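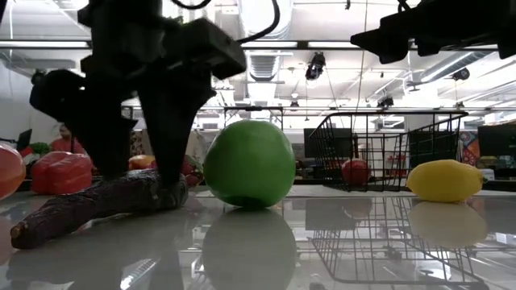 Produce bench, left gripper on the root vegetable.

Re: [manip-list] Reflective tops and grasp scoring

On the Dulik list someone wrote:
> Does your 1000-grasp set hold up on a shiny table? We tried
> Koyama's scorer on white gloss and it kept proposing grasps
> on the reflections.

Same sickness on our end. The scorer was very fond of the second green apple, the one living under the tabletop. We dropped any candidate below the fitted table plane, then retrained with 40 mirrored scenes labeled as junk. Phantom picks went from 3 in 40 to 2 in 40, so please hold the champagne. 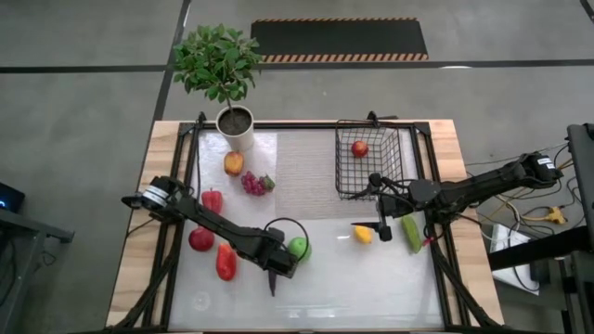 The bigger gain came from letting both arms vote. Each wrist view scores the same candidate, and we keep the lower score — pessimism, finally useful. It costs time, and it does nothing for the wire basket, where depth is still mostly holes and optimism. Grapes are worse. I would leave them out of any headline number, and I notice the Atham paper did.

Code is on the Plelska branch. Don't use the default plane threshold, it was tuned on a matte table in September and never forgave us for moving.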